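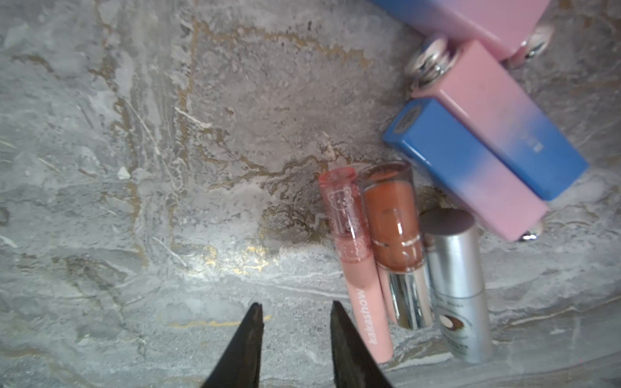

Teaching a two-finger gripper to tidy a benchtop by remote control

Last updated 22 April 2025

The brochure for the Ranitz arm says anyone can teach it a new job in an afternoon. I've been at it since January and I don't believe the brochure. You can get a usable result out of teleoperated demonstrations, but most of the work is boring and none of it is on the box. What follows is the method I use for picking small cosmetics out of a loose cluster and putting them in a tray.

Before you start

You need the arm, a leader handset (mine is a Segers, the cheap one), a wrist camera and the Lokley recorder. Onasance sells a cloud service that claims to clean up your demonstrations for you. I tried it for a month and went back to deleting the bad ones myself.

Pick your objects with some malice. Lip gloss tubes, a metal balm stick and square lipstick cases make a decent set. The square cases have flat sides to grip. Round tubes want to roll, and chrome collars and mirrored end caps throw highlights that change every time the wrist moves. If you train on matte wooden blocks you'll get a lovely video and a robot that can pick up matte wooden blocks.

The same goes for the surface. A plain white bench flatters the software. I use grey marble pattern, with gold veins and pale flecks all through it, and I'd be suspicious of any demo that avoids something similar.

Step 1. Set the start pose

Park the wrist so both fingertips show at the bottom of the camera view, open, with the objects off to one side. Save the pose in Lokley. Check that you can see the tips and the nearest tube together. If you can't, neither can the policy, and you'll be teaching it to guess.

Step 2. Decide the order and stick to it

Nearest object first, then work outward. Leave lipsticks that are lying side by side until last, as a finger has to get down next to one without shoving its neighbour. Write the order on a bit of tape and stick it to the handset. I ignored my own order for one whole session and had to bin the lot.

Step 3. Drive slowly, but don't dither

Come in above the object, turn the wrist to line up with its long side, lower, close, lift. A pause of more than 2 seconds gets learned as part of the job. The manual says pauses are filtered out. Mine weren't.

Tubes that overlap are the hard case. Grip the upper one near its middle and lift straight up. Dragging it sideways works fine for you because you can correct by eye, and then the robot copies the drag without the correction.

Step 4. Reshuffle between takes

Move everything by hand. Turn the two-tone cases end for end so the pink isn't always on the same side, and let some objects sit half out of view. Do 15 takes, then have a break. Your driving gets sloppy well before you notice.

Step 5. Throw things out

Watch every take at normal speed. Delete fumbles, bumps and anything where you changed your mind partway down. I recorded 576 takes and kept fewer than I'd like to admit. Keep a few honest recoveries, where you missed, backed off and tried again, but put them in their own folder so you can train with and without them.

Step 6. Test on layouts it hasn't seen

My best run so far cleared 83 per cent of the objects on fresh layouts. I'd take that figure with some salt, seeing I chose the layouts. Get someone else to set out the bench and stay out of the room while they do it.

If the gripper closes on air

Check the camera mount before you retrain anything. A bracket that has slipped a hair will wreck a good policy, and the error log won't mention it. Tighten it, reload the start pose from Step 1 and compare the fingertips with your first recording.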